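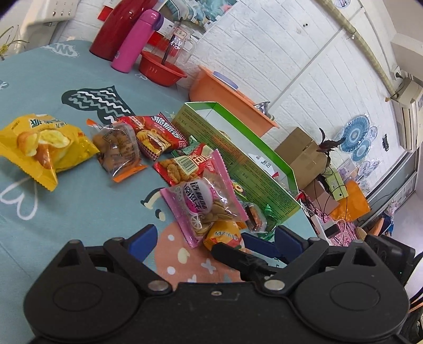

Fig. 1 – Poste de tri « sachets », pince à main en position de départ, carton vert au fond.

Atelier Badora – Polycopié 3
Saisir des objets mous : la pince, le sachet et vous

Matériel par binôme : une pince à main, une nappe, un carton ouvert, un lot de sachets du commerce, le cahier de manip. Les crayons ne sont pas fournis. Ils l'étaient en février, on a vu le résultat.

3.1 Où en est-on ?

Dans les deux premières séances, vous avez saisi des cubes. Le cube est un objet conciliant : il a des faces parallèles, il ne se déforme pas et il attend. Vous avez obtenu d'excellents taux de réussite et plusieurs comptes rendus en concluaient que la saisie était « un problème globalement résolu ». Nous les avons gardés, nous les relirons ensemble à la dernière séance.

On passe maintenant au sachet alimentaire. Il contient de l'air, des choses qui cassent, et une quantité variable de vide entre les deux. Son enveloppe glisse, plisse, brille. Sa forme dépend de la manière dont on l'a posé, et elle change dès qu'on le touche. Les industriels qui trient ce genre d'articles le savent depuis longtemps ; la salle Vamolwood va l'apprendre cet après-midi, entre 14 h et la fermeture du bâtiment.

3.2 La pince

Deux bras articulés noirs, un patin en caoutchouc bleu sur la face intérieure de chaque bout de doigt. Retenez les patins : c'est par eux que tout passe. Le reste de la mécanique sert à les amener au bon endroit avec la bonne force, et à vous pincer la paume si vous la tenez mal.

Rappel du modèle vu en cours. Pour un objet de masse m tenu par deux contacts opposés, avec un coefficient de frottement µ, il faut que

2 µ N ≥ m g

où N est l'effort normal exercé par chaque doigt. Avec un cube, on augmente N et l'affaire est réglée. Avec un sachet, augmenter N revient à chasser l'air, donc à changer la géométrie du contact, puis à réduire le contenu en poudre. Il existe ainsi un effort minimal (en dessous, ça tombe) et un effort maximal (au-dessus, ça craque). L'intervalle entre les deux s'appelle la fenêtre de saisie. Sur certains produits, elle est confortable. Sur d'autres, elle relève de la courtoisie du fabricant.

Question classique : « Et si on serre par le bord soudé ? » Bonne idée, tout le monde l'a. La soudure est plate, rigide, facile à coincer entre les patins. Le sachet pend alors sous la pince et se met à osciller, ce qui rend la dépose dans le carton plus sportive. Voir l'exercice B.

3.3 La nappe

Chaque année, quelqu'un demande pourquoi la table n'est pas recouverte d'un fond gris uniforme. Réponse courte : les tables des gens n'en ont pas. Votre algorithme de segmentation devra distinguer un biscuit d'un cœur imprimé, et un motif rond à pois d'un emballage posé à plat. L'an dernier, le groupe Naylor a produit un programme qui saisissait le tissu avec une assurance remarquable. Le programme était bien commenté, d'ailleurs, et il a eu 9 pour la lisibilité.

Attention aussi aux emballages transparents. Quand on voit le contenu à travers le film, le contour utile n'est plus celui du contenu. Un programme qui cherche les biscuits trouvera les biscuits et refermera la pince trop tôt.

3.4 Protocole

Avant de commencer, disposez les sachets en désordre. En désordre veut dire en désordre : les rangs d'oignons seront défaits par l'encadrant, sans ménagement. Laissez au moins un paquet partiellement masqué par un autre.

Exercice A. Saisie par le corps. Approchez la pince à l'horizontale, refermez jusqu'au premier contact des deux patins, puis serrez lentement. Notez dans le cahier l'ouverture au contact et l'ouverture à la levée. La différence est l'écrasement. Répétez 14 fois par type d'emballage, en reposant l'objet dans une orientation différente à chaque essai. Oui, 14. Non, on ne recopie pas les valeurs des voisins, leurs chips sont à eux.

Exercice B. Saisie par la soudure. Même protocole, en chronométrant en plus le temps que met l'oscillation à s'éteindre avant la dépose. On considère l'objet stabilisé quand vous seriez prêts à le lâcher au-dessus de votre propre clavier.

Exercice C. Le petit objet. Choisissez le plus petit article du lot, un bonbon emballé si vous en avez un. Proposez une stratégie pour le prendre sans racler la nappe. Décrivez-la avant de l'essayer, puis décrivez ce qui s'est passé. Les deux textes ont le droit de ne pas se ressembler, et c'est le second qui est noté.

Exercice D. Désencombrement. Videz la table vers le carton, un objet à la fois, dans l'ordre que vous jugez le meilleur. Justifiez cet ordre. « Du plus proche au plus loin » est recevable, à condition d'expliquer ce que devient le paquet masqué. Durée maximale : 40 minutes, rangement compris.

3.5 Comment compter un échec

Un essai est réussi si l'objet est levé, transporté et déposé dans le carton, emballage intact. Sont des échecs : la chute, la perforation, la saisie de deux objets à la fois (même si c'était impressionnant) et la saisie de la nappe. Un objet déposé à cheval sur le rebord du carton compte comme un échec s'il tombe dehors et comme une discussion s'il reste en équilibre. Tranchez, notez, avancez.

Une donnée mangée est une donnée perdue. Les binômes dont le lot rétrécit en cours de séance indiqueront l'effectif réel de chaque série.

3.6 À rendre

Un compte rendu de quatre pages, tableau de mesures en annexe, déposé sur l'espace Coltmont avant la séance suivante. On attend un graphe de l'écrasement par type d'emballage, une estimation argumentée de la fenêtre de saisie pour deux produits au choix et un paragraphe sur vos échecs. Ce paragraphe est d'ordinaire le meilleur du rapport ; donnez-lui de la place. Presque 29 % de la note porte dessus, le chiffre bizarre venant d'un tableur que personne ici n'ose rouvrir.

Pour préparer la suite : relire la partie du polycopié 1 sur le cône de frottement et réfléchir à ce qui changerait avec des patins deux fois plus larges. Le polycopié 4 traitera des bouteilles. Elles roulent.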